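The Kunthorpe Letters

The Kunthorpe Letters is a detective novel by the Canadian writer Ilham Ong, first published in 2000 and set in the autumn of 1906. It is the first of the Plerstead books, a series of 6 novels named after the retired postal inspector who does the sleuthing in all of them, and it is still the one most readers are handed when they ask a friendly librarian where to begin.

The story opens in Kunthorpe, a small mill town on a grey and rather windy stretch of river, where 5 households receive unsigned letters on the same morning. Each letter accuses a neighbour of something shameful, and each is written in the same careful schoolroom hand. When the town's schoolmaster, Mr. Wegener, is found dead at the foot of the bell tower stairs, suspicion falls on everybody who learned their penmanship from him (in other words, very nearly the whole town). Plerstead has come only to visit his sister and would much prefer to be left alone with his tea and his newspaper, but he knows a great deal about envelopes, and before long he is drawn in.

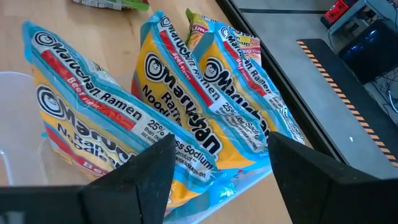
Do the Plerstead novels have to be read in order?
Each mystery is complete in itself, so a reader can start anywhere, although the second book, The Tranmont Sleeper, mentions the culprit of the first by name in its opening chapter.

Much of the novel's charm lies in its unhurried middle section, where Plerstead goes from parlour to parlour, accepting a good deal of cake and asking what seem to be quite aimless questions about postage. Ong plays fair with her readers. The clue that settles the matter, a stamp cancelled on a day when the post office was shut, appears in the third chapter in a perfectly ordinary sentence about the weather, and a great many people have had the pleasure of turning back to find it and groaning out loud!

Admirers tend to praise the dialogue and the affectionate portrait of Plerstead's sister, who is quicker than her brother and knows it. The usual complaint concerns the confession, a monologue that takes up an entire chapter and that even devoted followers of the series will admit to skimming on a second visit.

Later editions include a map of Kunthorpe and a short afterword in which Ong describes writing the final chapter first, over a single hot August, and then working backward to the letters.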